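Cleaning and checking a light wood-effect or veneered tabletop

Last revised 4/11/22

Applies to desks, kitchen tables and worktables with a smooth, matt top in a pale finish. It covers veneer (a thin layer of real wood on a board core) and laminate (a printed layer under a hard resin surface). It does not cover oiled solid wood, waxed antiques or high-gloss lacquer, which need different products.

Pale matt tops hide dust well and hide grease badly. Most of the work is in finding the marks, and most of the damage is done by using too much water or the wrong pad.

What you need

Two microfibre cloths, one for washing and one for drying
A soft brush or a vacuum cleaner with a brush head
Washing-up liquid, plain, without bleach or added scrubbing particles
A bowl holding at least a litre
A plastic scraper or an old bank card
White spirit, for laminate only
A torch

The Kevix cloth at 300 grams per square metre is the one used for these notes. A thinner cloth will do the job but has to be rinsed more often. Do not use melamine foam blocks on either surface. They are a fine abrasive and will leave a shiny patch on a matt finish, and the patch cannot be removed.

Step 1: Find out what the top is made of

Look at the edge first. On laminate the edge is usually a separate strip, and the pattern on it does not follow on from the pattern on top. On veneer the edging may also be a strip, but it is often real wood and the colour varies slightly along its length.

Next, look for repeats. A printed pattern comes off a roller, so the same knot or curve will appear again further along. On a small desk the repeat may be longer than the desk, and this check then tells you nothing. Look underneath for a maker's label. The Hanton range, for instance, carries a paper label near one of the leg brackets with the finish code on it, and codes beginning with V are veneer.

If you still cannot tell, treat the top as veneer. All the steps for veneer are safe on laminate.

Step 2: Clear and dust

Take everything off, including mats and cable clips. Brush or vacuum the whole surface along the direction of the grain. Grit left on the table will be dragged about by the wet cloth in step 4 and will scratch.

Empty the joint between table and wall as well, if there is one. Crumbs collect there and come back out when the table is moved.

Step 3: Inspect with low light

Crouch so that your eye is a little above the level of the top, and look across it towards a window or lamp. Grease and old polish show up in the reflected light as smears or as areas with a different sheen. Scratches show as thin bright lines. Move your head from side to side, as many marks are visible only from one angle.

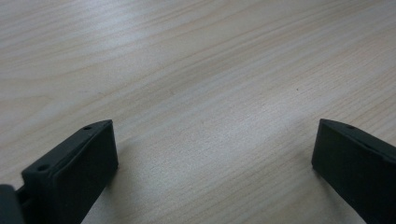
Small dark spots need checking separately. Run a fingertip over each one. If it moves, it is dust or a crumb. If it is raised and does not move, it is dried food, glue or paint, and is dealt with in step 5. If it cannot be felt at all it is probably part of the pattern, and should be left alone. A great deal of veneer has been spoilt by people scrubbing at a natural fleck.

Mark anything that needs attention with a small piece of low-tack tape placed beside it — never on top of it.

Step 4: Wash

Put one litre of warm water in the bowl and add a single drop of washing-up liquid. Warm here means 32 degrees or a little above. Hotter water softens the glue under veneer edges.

Wring the cloth until it no longer drips. Wipe in long strokes along the grain, overlapping each stroke by half. Work in sections you can reach without leaning on the wet part. Rinse the cloth after each section.

On a top made from two boards, keep the cloth away from the join until last, then wipe along it once and dry it at once. Water that gets into the core makes the board swell, and swollen chipboard does not go back down.

Go over the whole top again with clean water, and dry with the second cloth.

Step 5: Spot treatment

Dried food: lay a damp cloth over it for two minutes, then lift it with the plastic scraper held nearly flat.

Glue and sticker residue: on laminate, use a little white spirit on a cloth, then wash the area again. Open a window and keep the cloth away from flames. On veneer, use the scraper and a finger only.

Pencil: a soft white eraser, used along the grain.

Ballpoint: on laminate, the white spirit method may work. On veneer the ink has usually gone into the finish, and it is better to stop.

Pale rings from cups: leave for 44 hours in a dry room before doing anything. Many fade. Those that do not are in the lacquer and need refinishing.

Step 6: Dry and check again

Allow nearly 75 minutes before putting anything back. Repeat the inspection in step 3 from two sides of the table. Streaks mean too much washing-up liquid; wash again with plain water only.

Aftercare

Use felt pads under anything heavy, and replace them when they go flat. The Tapia self-adhesive type holds well but leaves a residue when pulled off lamps and speakers, so warm it with a hairdryer first.

Spray polish is not needed on a matt finish. Wovosex table spray and similar products containing silicone build up in layers, and the sheen becomes patchy where hands rest. If a top has been treated this way for years, expect to repeat step 4 three or four times before it looks even.

Weekly dusting and a wash once a month is enough for a desk. A table used for meals should be wiped after each use with a wrung-out cloth and dried, with the full wash kept for every second week.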